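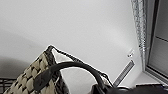 The gripper near the handle of a woven bag.

The Flirard project has 568 recorded examples so far, and bags are still the hardest group. Handles sit differently every time, so each bag is recorded from several starting positions before we move on to the next object.

The wire cart is used for picking from clutter. Snack packages overlap and the wrapping is thin,

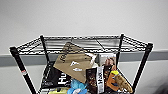

so an operator works slowly and marks any attempt that should be left out. Eustaquio Sandoval checks those marks at the end of each shift, and in August he sent back 8 examples for new labels.
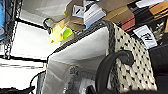
Stitix - Robot Learning Group

Views from the wrist are saved together with the arm's motion. Lined bags stay on the list for now, as the model needs more examples with a pale liner in view. Floor work has its own set. A white tray on the carpet is an easy shape to find,
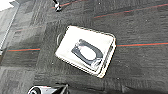 but the tray is turned to a new angle between recordings - five angles for each operator. The next batch goes to Robles for training. Operators who want a slot should write to Eustaquio before 2 p.m.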